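The Naidu House Laundry Project: Care of a Shared Washing Machine
Student report, Gopinath Poojary

When I moved to Naidu House in February, our laundry corner was used by 152 residents and it had no written instructions at all. Clothes came out with a smell and people blamed the detergent. For my home management course I decided to study how we use the machine, and to write a short guide for it.

I began with the door. Many residents close it right after they take out the clothes, and then moisture stays behind the glass and in the folds of the gray rubber ring. In my guide the first rule is to leave the door wide open between loads.
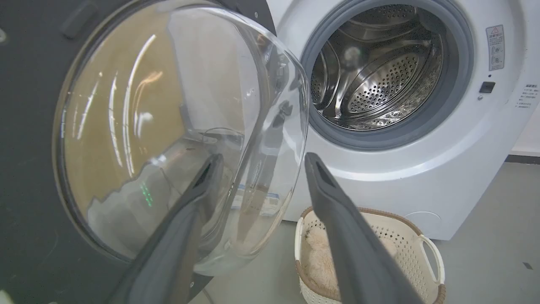 How long should the door stay open? I suggest 2 hours as a minimum, and the whole night after the last load of the day.

The second rule concerns the rubber. It must be wiped with a dry cloth, also inside the fold, where hair and coins collect. The third is about the filter behind the round cap at the lower right. I asked 50 residents in a paper survey and only 4 of them had ever opened it. Before this project I also had not.

The last part of the guide is for soft toys, which was the question I received most often from the families on the ground floor. A toy should go to the machine alone in its basket, so that it is not mixed with towels. One must read the sewn tag, close any open seam, and choose the gentle program with cold water. A big fluffy toy fills more space than it seems. 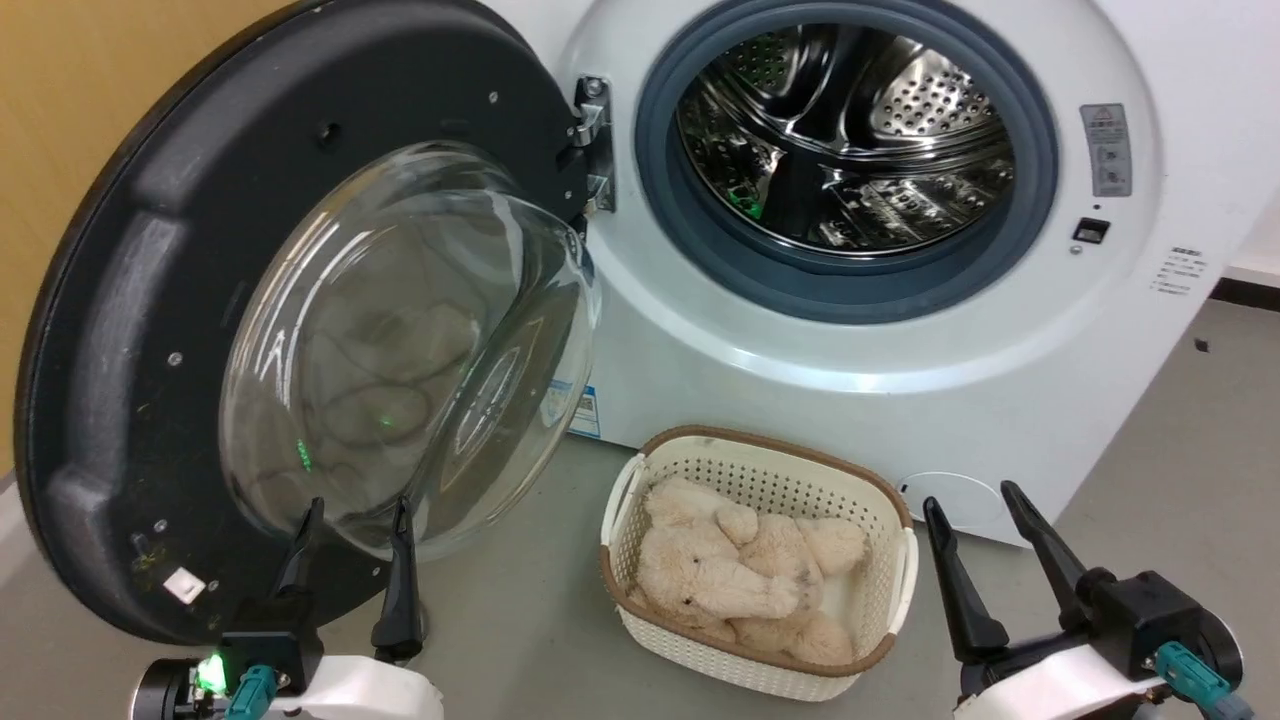
Valter Morais wrote under my draft that a mesh bag is necessary for toys with plastic eyes — otherwise they scratch the drum — and that slow spinning is better for the filling. I added both points to the final version, which now hangs beside the detergent shelf.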